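Gripper Notes: the Adska fingers get their turn

Back in March I promised I'd stop swapping parts on the arm and just pick one pair of fingers. Well, I lasted until Umut Işık left a box on my bench with a sticky note that said "try these before you order anything." So I did, and now I have opinions again.

The box held the Adska fingers, which go on in place of the Skaritz set we've been using since the move. Two screws a side, no shims, and the Edix controller picked up the new stroke once I typed in 90 for the opening. I left everything else alone - same arm, same speed, same wrist camera - so I could blame the fingers for whatever went wrong.

For parts I stuck with the wooden blocks. I know, I know, Yogesh Pal keeps telling me to move on to something harder. But they're cheap, the grain is different on every one, and I can tell pretty fast if a grip is crooked by how the long side lines up with the fingers.
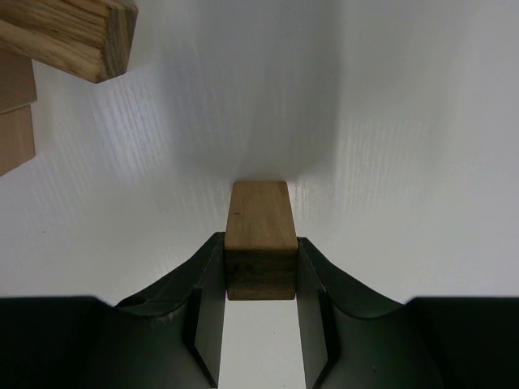 Issue 785

What I like about the wrist view is that both contact sections show up on either side of the block, and you can look straight at the end of the wood between the fingertips. With the Skaritz set I was always guessing, since those stick out so far that they hid half of whatever I was holding. I've got a dark knot on the end of one block that makes a great landmark when I'm flipping back through saved pictures.

Now the gripes! The white tabletop throws back a lot of shine and soft shadow, and my block finder does not love it. I turned the exposure down to 900 and it behaved better, though the black fingers went so dark that I lost their edges. Yogesh thinks a strip of light tape on the tips would fix that. I think it would peel off by lunch, but he's welcome to come down and prove me wrong.

The other thing is picking from a group. A block by itself is easy enough, but when they're bunched up against each other, the fingers need room to get down the sides and I haven't found a nice way to make it. Umut wants to nudge the pile first. I'd like to try coming in at an angle, and there's a Huenchumán wrist adapter on the shelf that might let me do it without rewriting the whole approach.

So the Adska pair stays on for now. If you want to bring your own parts down and try them, come by after 2 and bring something that isn't a block. Yogesh will be thrilled.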